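At Skokovitz, Kitchen Staff and Robotic Arms Divide the Work
13/10/2022
Workplace and Employment

Kausar Dhanial has managed kitchen operations at the Skokovitz residential care service in Cliltville for eight years. In May of this year the service began using robotic arms for part of the handling work in its ward kitchens, the small rooms where drinks, snacks and light meals are prepared close to residents. Ms. Dhanial was responsible for introducing the equipment to the staff and for revising their duties. She spoke with us in her office on the ground floor of the main building.

The decision, she said, began with the work schedule. Ward kitchen assistants at Skokovitz were spending a large part of each shift putting items away, taking them out again and moving them between the counter and the dishwasher. Absences for wrist and shoulder complaints had risen over several years, and vacancies were remaining open for months at a time.

"We were asking people to do the same reach and the same grip all day, and then asking them to be patient and pleasant with a resident who wanted to talk," Ms. Dhanial said. "Many of them managed both. I did not think it was fair to keep relying on that."

The service signed an agreement with Sial, the supplier of the arms, under which the equipment was installed in one ward kitchen first and in others only after the staff of that kitchen had reported on it in writing. Ms. Dhanial insisted on this order. Previous equipment, including a tray conveyor that is no longer in use, had been chosen without consulting the people who would work beside it.

The first weeks were slow. Kitchens in a residential service are not arranged like factories, and the objects in them vary in shape, weight and material. Lids are left off or placed on the wrong container. Assistants had to agree on where things would be kept, a matter on which each shift had previously followed its own custom.

"The early discussions were about cupboards," she said. "The morning staff had one way and the evening staff had another, and both were certain. The arm obliged us to settle it, and some people were unhappy with the result. I still receive notes about the pitchers."

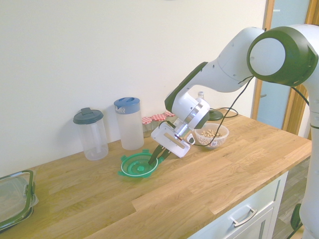
No position was removed when the arms were introduced, and Ms. Dhanial said that this commitment was given to employees in writing before installation. The content of the positions has changed considerably. Assistants now spend less time on handling and more on preparation, on checking dietary instructions and on serving residents at the table. Fourteen employees have completed a training course at the Brirnby technical center, where they learned to set up a task, to stop the equipment safely and to recognize when it should not be used at all.

Employees who completed the course received a supplement to their hourly wage. Ms. Dhanial described the negotiation over that supplement as the most difficult part of the project. The original proposal from management treated supervision of the arm as part of existing duties. Staff representatives objected, and she supported their position.

"If a person is answerable for a machine, that is a skill and a responsibility," she said. "It should appear in the job description and it should appear in the pay. I said so to my own director, and it took three meetings."

Opinions among the staff remain divided. Several long-serving assistants have told her that they miss the routine of clearing and sorting, which gave them a quiet interval between meals. Others have said that the pace of the arm, slower than that of an experienced worker, is frustrating to watch during a busy period. The service has responded by scheduling most automated handling for the hours after breakfast and after the evening meal — times when the kitchens are less crowded.

Ms. Dhanial was careful in speaking of results. Absence records for the summer will be reviewed together with those for the winter, when demand on the kitchens is higher, and she declined to offer a figure before that review is finished. She did say that requests to transfer out of the ward kitchens have become less frequent.

Asked what she would advise a colleague in a similar post, she returned to the subject of consultation. Supervisors should spend time in the room during ordinary shifts, she said, and should write down what employees do before deciding what a machine might do in their place. At Skokovitz this exercise revealed tasks that appeared in no job description, such as tasting, smelling and discarding, and those remain entirely with the staff.

"An assistant knows that a certain resident will only drink from a certain cup," she said. "I would never want that knowledge to leave the kitchen because we had organized the work badly."

The agreement with Sial will be reviewed in the coming year. Staff of the remaining ward kitchens will be asked to submit their written comments before any further equipment is ordered.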